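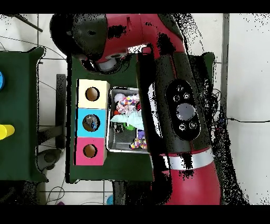
Prêt de jeux et de jouets : ce qui change pour les établissements adhérents

Le conseil d'administration du réseau Malance a adopté le nouveau règlement de prêt applicable à l'ensemble des ludothèques et points de prêt du réseau. Le texte remplace le règlement antérieur et ses deux annexes. Il entre en vigueur le 6 février 2014. Les conventions signées avant cette date restent valables jusqu'à leur terme, sous réserve des dispositions relatives à l'hygiène, qui s'appliquent immédiatement à tous les emprunteurs.

La présente note s'adresse aux responsables des crèches, haltes-garderies, écoles maternelles, centres de loisirs et relais d'assistantes maternelles. Elle reprend les points sur lesquels le secrétariat a reçu le plus de demandes de précision pendant la période de consultation.

Conditions d'adhésion

L'adhésion est ouverte à tout établissement d'accueil collectif situé dans le périmètre du réseau. Les établissements extérieurs peuvent être admis par décision du bureau, après avis de la ludothèque de rattachement. Le dossier comprend le formulaire d'adhésion, une attestation d'assurance en responsabilité civile couvrant les biens confiés et la désignation d'un référent chargé des relations avec la ludothèque. Tout changement de référent doit être signalé par écrit.

La cotisation annuelle demeure inchangée pour les crèches et les écoles. Pour les centres de loisirs qui n'empruntent que pendant les vacances scolaires, une cotisation réduite est instituée. Elle ouvre droit aux mêmes collections, à l'exclusion des grands jeux de plein air, qui font l'objet d'une réservation distincte.

Durée et volume des prêts

La durée ordinaire du prêt est portée à quatre semaines. Elle peut être prolongée une fois, pour une durée équivalente, si les articles n'ont pas été réservés par un autre adhérent. La demande de prolongation est adressée à la ludothèque avant l'échéance ; à défaut de réponse, elle est réputée acceptée.

Chaque établissement peut détenir simultanément 23 articles, tous types confondus. Une malle thématique compte pour un seul article, quel que soit son contenu. Les peluches, marionnettes et autres jouets textiles sont prêtés par lots. Un lot ne peut être fractionné entre plusieurs sections ou plusieurs sites, afin d'en permettre le suivi au retour.

Hygiène et entretien

Les dispositions du chapitre 4 constituent la principale nouveauté. Elles ont été rédigées à la suite des observations transmises par les établissements accueillant des enfants de moins de trois ans, qui souhaitaient une répartition plus claire des obligations entre la ludothèque et l'emprunteur.

Les jouets en matière plastique ou en bois verni sont nettoyés par l'emprunteur avant leur restitution, au moyen d'un produit adapté au contact alimentaire. L'immersion des jouets en bois est proscrite. Les pièces comportant un mécanisme ou un logement pour piles sont essuyées avec un linge humide, puis séchées.

Les jouets textiles sont lavés par la ludothèque au retour de chaque prêt. L'emprunteur n'a pas à procéder lui-même au lavage, sauf souillure importante, auquel cas il respecte la température indiquée sur l'étiquette cousue et le signale sur la fiche de retour. En cas d'épisode contagieux déclaré dans l'établissement, les lots concernés sont placés dans un sac fermé et restitués séparément.

Les articles à l'essai issus du catalogue Prindico suivent le même régime. Leur évaluation se poursuit jusqu'à la fin de février, et les fiches d'appréciation peuvent être remises avec les articles eux-mêmes.

Retours, pertes et détériorations

Le retour s'effectue aux heures d'ouverture au public ou sur rendez-vous. Les articles sont rendus dans leur contenant d'origine, accompagnés de l'inventaire signé par le référent. Les pièces manquantes constatées à la vérification sont notifiées à l'établissement, qui dispose de deux semaines pour les restituer.

L'usure normale n'est jamais facturée. Une pièce perdue sans incidence sur l'usage du jeu ne donne lieu à aucune pénalité. Lorsque la perte rend le jeu inutilisable, l'établissement prend en charge le remplacement à l'identique ou, si l'article n'est plus commercialisé, verse une somme fixée d'après la valeur inscrite à l'inventaire. Les détériorations doivent être signalées sans tentative de réparation : les colles et adhésifs courants compliquent le travail de l'atelier et peuvent présenter un risque pour les jeunes enfants.

Points de prêt de Pons et de Tendalthorpe

Le point de prêt de Pons assure désormais l'accueil des groupes sur réservation. Son fonds compte environ 500 articles, principalement des jeux de construction, des jeux d'imitation et des jouets d'éveil. Les établissements du secteur y sont rattachés d'office, mais conservent la faculté d'emprunter dans les autres points du réseau.

L'échange de collections avec la ludothèque partenaire de Tendalthorpe est reconduit. Les règles de jeu reçues en anglais sont accompagnées d'une traduction conservée dans la boîte, qui doit être restituée avec l'article. Les malles provenant de cet échange ne peuvent pas faire l'objet d'une prolongation.

Réservations et calendrier

Les réservations de malles thématiques sont ouvertes pour toute la durée de l'année scolaire. Elles sont traitées dans l'ordre de réception. Toutefois, un établissement n'ayant encore bénéficié d'aucune malle depuis la rentrée est servi en priorité. Une réservation non retirée à la date convenue est annulée et l'article remis à disposition.

Les établissements sont invités à vérifier que les coordonnées de leur référent figurent à jour dans le fichier des adhérents. Les exemplaires du règlement, de la fiche de retour et du modèle d'inventaire sont disponibles à l'accueil de chaque ludothèque et peuvent être obtenus par courrier auprès du secrétariat du réseau Malance.

Le secrétariat du réseau Malance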